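Category: Books / Religion & Humor

MEKTHORPE, 24 May 2023 — Nuvetti Press announces the publication of "The Shepherd's Kitchen", a new book by Nerea Vidal. It retells 16 parables in the voice of a tired village cook, who argues with the prophets and burns the lentils.

Vidal wrote the first stories for the newsletter of her parish. Readers asked for more, and the collection has grown during two years.

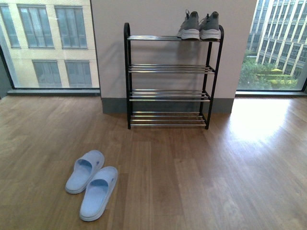
"I wanted that people laugh first and think after," says the author. "My grandmother told the Bible like this — with a spoon in the hand."

The book has 125 pages and includes eight drawings by Chalerm Klinhom. Begoña Figueroa made the translation from Spanish. An audio version, read by Ramiro Mateos, will follow in November.

Review copies can be requested from Vega Mateos at the press office of Nuvetti Press, Mekthorpe.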